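Home | Projects | Student Teams | Reports | Contact

25 September 2024
Prepared by the Camum Robotics Club, faculty adviser's office

Progress report to the Kapoor Fund: two-handed handling project

This report covers the work done since your grant was renewed in May. It has been a very good stretch for the club! The students came back from the summer with more ideas than we have bench hours for, and the two-arm setup that was only a drawing in our last report is now something they use every week.

As a reminder, the project asks a student team to get a pair of robot arms handling everyday objects, the sort of thing you would find on a desk or a kitchen counter. The team is called Porko (the students picked the name and we have stopped asking), and it is preparing for the Zuteton student challenge, where teams are scored on how well their robots deal with things they haven't handled before.

Where the hardware stands

Both arms are mounted and running from one control station. The students chose to keep two very different kinds of end tool in play. One is a jointed hand with separate fingers, good for curling around a thing or holding an edge. The other is a simpler gripper with flexible fins, which give a little when they close on something. We had expected to settle on one and drop the other by now, but the team made a strong case for comparing them side by side, and we are glad we listened.

A good deal of the fall so far has gone into the unglamorous part: covers, film, bolts, mounts and cables. Students now do a bolt check at the start of every session and write the result in the log. They have also become quite opinionated about wrapping. There is a clear plastic cover at one wrist and orange film around the other tool, and every so often somebody arrives with a new theory of how it should be folded. 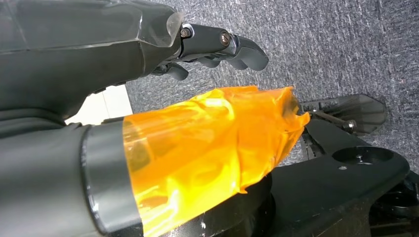
What the students are working on

The task list for this term has 40 objects on it. It started as a list of blocks and cups, and the students threw most of that out in the first meeting and wrote their own. They wanted soft things, slippery things, things that crinkle and things that open. Books turned out to be everyone's favorite problem. A book is heavy for its thickness, the cover can slide against the pages, and if you hold it in the wrong place it opens in midair. A glossy cover makes all of this harder.

For the book task the team has been practicing with a gloved hand on one side and the mechanical fingers on the other. The thumb goes flat on the cover and the fingers take the lower edge. Which one should move first, and how hard the thumb should press, has filled several pages of the log and at least one very lively lunch break. 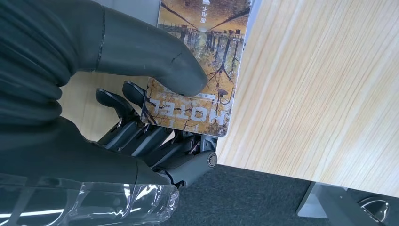
Book task: thumb on the cover, mechanical fingers at the lower edge.

Bottles are next on the list, and the students are keen to get to them. A thin plastic bottle changes shape as soon as you squeeze it, so the grip settings that suit a book are no use at all. Two of our newer members have taken this on, and they have begun writing down how each bottle behaves in a human hand first, which we think is a smart way to start.

We would also like to mention the logs themselves. Last year they were thin. This year each session gets a page with the object, the tool, the starting position, what was tried and what happened, including the drops. Older students read through the pages with the newer ones, and it has done more for training than the slides we used to show.

Money

Of the equipment line, $940 is still unspent. We would like to use it on spare fins and fingertip parts, along with a second set of fasteners so that a worn bolt doesn't end a session early. This stays within the category you approved, but we wanted you to see it before we order. Nothing has been moved between lines.

Problems and delays

We are behind on the written comparison of the two end tools. The testing is going on, but the students kept improving the procedure as they went, and the early pages don't line up well with the later ones. We have asked them to freeze the procedure now and repeat the first objects on the list. They groaned, and then they made a schedule.

Bench time is the other squeeze. The club has grown, and one station with two arms can only be shared so many ways. For now the team splits into a group at the controls and a group on the log, and they swap halfway through. It works fairly well, though everybody would rather be at the controls.

Before the next report

- Finish repeating the early objects under the fixed procedure
- Start the bottle tasks with both tools
- Send you the draft comparison, drops included
- Order the spare parts, once we have your okay
- Register the team for Zuteton

If anyone from the fund would like to visit, please come during a session. The students love explaining their work, and they will very likely hand you a book and ask you to hold it by the lower edge.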